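Home Hands Sleeves Methods Notes Downloads Contact

Search this site... Go

Jurnton Two-Arm Kitchen Kit — the contact-first method

Updated 22/11/2023

I get asked about the method more than the hardware these days, so I'm giving it the top of the page (the parts list is on Downloads, same as always). The Jurnton kit is a pair of arms, two five-finger hands, a head camera and a small camera at each wrist. What we sell with it is the way of training it, and that part came out of a long October in a kitchen with a dishwasher that I now know far too well.

The idea is simple enough. Most people start a grasp by telling the hand where the object is. We start by telling it where it should touch first, and let the rest of the grasp close around that one contact. Dayana Magaña wrote the first version and called it Grerkent, and the name stuck because none of us had a better one. Grerkent picks one finger or the thumb as the lead, moves that to an edge, and only then plans the others.

Edges are where it earns its keep! A recessed handle has no knob to wrap around, only a lip, and our old planner kept trying to grab the flat panel next to it. 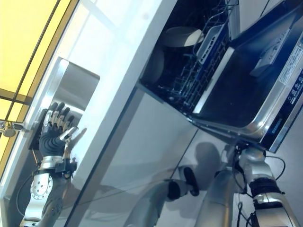 Left hand at the recessed handle, thumb toward the edge of the cutout.

We logged 4000 attempts for the paper and threw out none of them, including the really silly ones from the first week. I mention it because I've been asked twice whether the numbers on the old page were picked from the good days. They weren't, but the old page was badly worded and I've taken it down. Of those attempts, 3000 went into training and the rest were held back for testing. With 154 handle trials in the held-back part, the lead-contact version finished 70 more than the old planner did. I'm happy with that and still a bit annoyed by the ones it missed — mostly approaches where the wrist came in too flat and the fingertips slid along the panel.

The wrist cameras matter more than I thought they would. From the head you lose the fingertips behind the hand all the time, and the model starts guessing. Dayana wanted them in from day one and I argued against it (extra cables, extra calibration, me being stubborn). She was right.
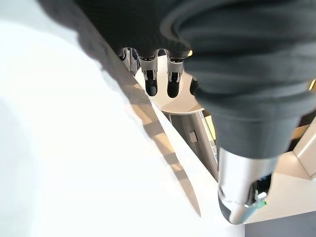 Wrist camera view: fingertips pointing down, fabric sleeve on the arm.

On sleeves: the fabric covers come in one length. The Mogensen mount leaves the wrist segment bare so you can get at the connectors without peeling everything back. Wash them cold. If the cover bunches toward the hand, pull it up before you record, or your wrist view will be half fabric and you'll wonder why the training loss looks funny.

Two-handed work is the newer part, and it's what I'd try first if you already own the kit. Each hand gets its own lead contact, and a small scheduler we call Jeson decides who moves and who holds. 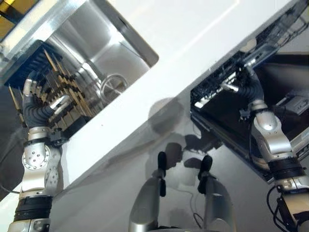
Jeson doesn't do anything clever about force yet. It hands out turns, it checks that one arm won't swing through the other one's space, and it will happily sit and wait if both hands ask for the same spot. Waiting was a choice — the earlier build tried to negotiate and we spent days watching two arms being polite to each other.

The software runs on the control box in the kit, and the Grerkent and Jeson configs load separately, so you can try single-hand work without touching the scheduler. Recalibrate the wrist cameras any time you take a hand off. If you've got your own logs from a different kitchen, write to me through the Contact page, I'd love to run them against ours.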